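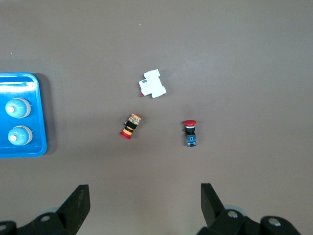

Skurnham Panel Trainer, Component Set B: Review

The Skurnham set is sold to vocational programs and to people who want to practice control wiring at a bench before working in a live enclosure. I bought one in November with my own money and have used it for two months, mostly in the evening. Set B covers protection and operator controls. Set A, which I do not own, covers relays and timers.

Circuit breaker

White housing with the standard stepped DIN-rail profile. It clips to 35 mm rail with a firm push and needs a flat screwdriver to release. After repeated mounting and removal the clip has not loosened. Terminal screws are captive and take a ferrule without trouble. Stranded wire without a ferrule tends to splay to the side of the clamp, so buy ferrules if you have none. The lever action is positive in both directions.

The instructions treat the breaker as a switching exercise only. There is no trip curve in the booklet. For a set aimed at students this is an odd omission, and I had to write to the seller to get a one-page sheet.

Red mushroom-head push button

The best part in the set. The head is large enough to hit with a palm, travel is short, and the contact block comes off the back without tools. I measured contact resistance before first use and again after 900 operations. The difference was within the error of my meter. The seller claims 3000 operations for the contact block under the training load, which seems low for this type of part, and I have not tested to that figure.

The panel nut is plastic. Tighten it by hand. I stripped one with a wrench, and the replacement took nine days to arrive.

Cylindrical component in orange, black and red

Listed in the booklet under signaling. It is easy to handle and wires up in a few minutes. Because it is round, it rolls on a bench that is even slightly out of level. Mine now has a strip of rubber mat under it when it is not mounted. The wiring diagram for this part is printed at a scale too small to read comfortably, and the terminal numbers in the diagram use a different typeface from the rest of the booklet, with a 1 and a 7 that are hard to tell apart. Check with a meter before applying power.

Blue tray

Bright blue, raised rim, rounded corners, with light-blue domed knobs set into it. The rim stops small screws from reaching the floor. The surface is glossy and throws a reflection under a bench lamp, which makes dark screws easy to find and clear plastic parts hard to find. It wipes clean.

Comparison

I borrowed the Udano starter set from Verena Gisler for a week. Its breaker is equal in quality. Its push button has a looser head and a fixed contact block, so one failed contact means replacing the whole button. The Udano booklet is much better, with full-page diagrams and a fault-finding section.

Ordering

Part number 1748 is Set B alone. Part number 3658 adds a length of rail and end stops. Order the second one unless you already have rail on hand.

Rating: 4 out of 5. One point off for the booklet.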